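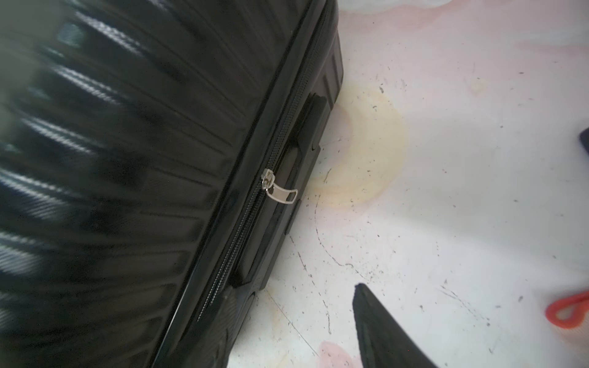 Rumum Travel Club - Minutes of the General Meeting, November 2019

Present: 30 members, two of them awake for the whole thing. Apologies: 11.

1. Minutes of the last meeting
Approved after the word "heated" was changed to "lively" in the item on seat choices.

2. Spring coach trip
Finana Coaches has quoted $109 a head, including the driver's lunch. A member asked what the driver eats. The secretary will find out. The quote was accepted with four against.

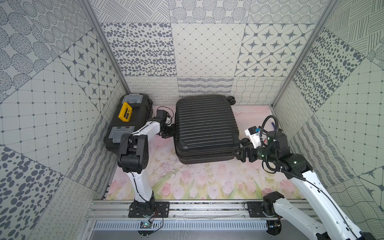 3. Luggage
One bag each in the hold, as last year. The chair reminded members that a cooler is a bag. So is a second, smaller cooler. A motion to exempt folding chairs was put, argued over for over 30 minutes and withdrawn by the member who put it, who had by then gone off chairs.

4. Lodging
The Filip Inn can hold 6 double rooms and the rest will go across the road to the Truleo Motel. Both sides of the road wish it noted that they expected the other. Rooms will be drawn from a hat. The hat was discussed.
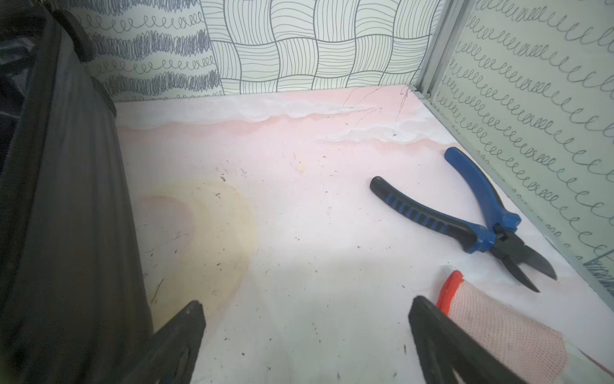 5. Departure time
Six in the morning was proposed. Eight was proposed, more loudly. Seven was carried, and pleased no one present.

6. Club newsletter
The editor is still short of copy and will print the soup recipe again unless something arrives before the end of November. Two members offered poems. The editor thanked them and said the recipe was quite popular.
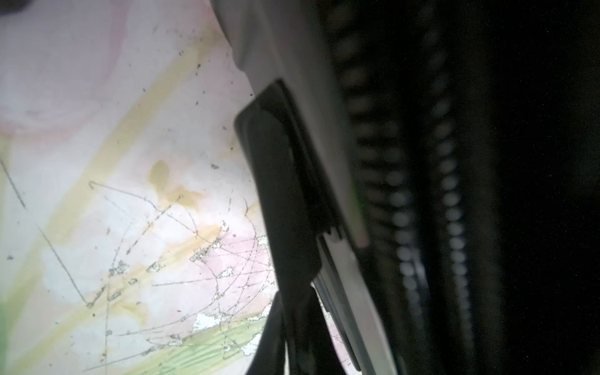 Close-up, with patterned surface at left.

7. Any other business
The coffee urn leaks. Carried over.

Meeting closed at 9:40 p.m.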